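Tarkcombe Releases Fledel 2, a Motion Planner for Two-Arm Workcells, With Its Failure Log Attached

15 May 2018

Tarkcombe today released Fledel 2, the second version of its planning and control software for pairs of small tabletop robot arms. The download includes the planner, the camera calibration tools, a log viewer and the complete record of the company's own test runs, failed ones included.

Readers of robotics announcements will be used to words like "effortless" and "human-level." Fledel 2 is neither of those. It plans paths for two arms that share one table, it keeps them from hitting each other, and it stops when it doesn't know what it is looking at. The first version did the first of these well, the second fairly well and the third badly.

"We had customers telling us the old version was confident," said Ifeanyi Usman, who leads planning software at Tarkcombe. "They meant it as a complaint. It would see half a bag, decide it had seen a whole bag, and go. I would take a slow program that asks for help over a fast one that guesses, and I don't think our industry ships enough of the first kind."

What has changed

The largest change is in how the software handles objects it can't measure properly. Clear film, thin bags and shiny surfaces give cameras trouble, and many planners deal with that by filling in the missing shape from a library of known objects. Fledel 2 drops the library. Where the camera data is thin, the planner marks the space as unknown and treats it as solid until another view says otherwise. This makes it slower. In Tarkcombe's tests a planning step on a cluttered table took up to 18 percent longer than in the first version. Users who handle only rigid boxes will pay that price and get little for it, and the company suggests they stay where they are.

The second change concerns the two arms. The old planner gave one arm priority and made the other wait, and a good deal of each shift went to waiting. The new one plans both paths together and checks them again while the arms are moving. If either arm drifts from its path by more than the limit set by the operator, both stop. There is no automatic restart. Tarkcombe tried one last October and took it out again after it cheerfully restarted into the same problem.

Third, the wrist camera calibration, which used to be a separate program with its own file format, is now part of the main tool. The old files can be imported. Some will be rejected for missing fields, and those cameras will need to be calibrated again.

How it was tested

Fledel 2 was tested over 916 recorded runs. Tarkcombe is not publishing a single success rate, on the grounds that the number would depend almost entirely on which tasks were put in the pile. A planner that does nothing but move blocks can be made to look perfect. The run records are sorted by task and by cause of stopping, and anyone who wants a percentage can work one out and argue with the company about it.

Tests used patterned table covers and patterned walls along with plain ones. Perception software has a way of working nicely on gray tables and then falling apart over a printed tablecloth, and the team wanted to find that out before a customer did.
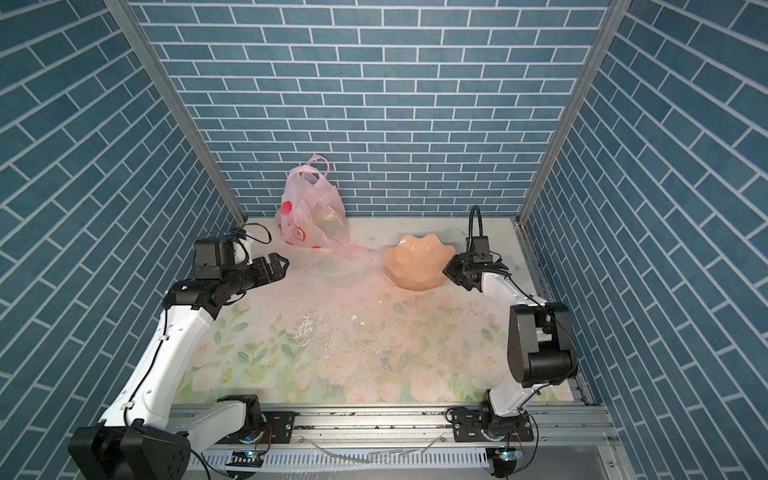

Soft packaging remains the weak point. The planner can keep an arm clear of a bag, but choosing where to grip one is still mostly a matter of rules written by hand, and the rules run out quickly. Tarkcombe makes no claim that Fledel 2 can unpack groceries, clear a kitchen table or do any of the other chores that turn up in robot videos.

"A video shows you one run," Usman said. "I want to see the 40 before it. If a vendor won't show you those, ask why, and that includes us."

Independent checks would be worth more than the company's own. Haruna, a test lab, has agreed to repeat part of the test set on its own arms and to publish what it finds, without review by Tarkcombe. No date has been set for the results.

Availability

Fledel 2 is available now to current license holders at no added cost. It runs on the same control computers as the first version. Support for the Jostel gripper interface is included but marked as experimental, and Tarkcombe advises against using it in production. Single-arm users can install the update but will see little difference outside the calibration tool.

The first version will continue to get bug fixes. Known problems in the new release are listed in the notes that come with it, starting with a fault in the log viewer that shows the left and right arm labels swapped after a file is reopened.

About Tarkcombe

Tarkcombe makes planning, calibration and logging software for small robot arms. It does not make robots.

Press questions and requests for the run records should be sent to the Tarkcombe press office.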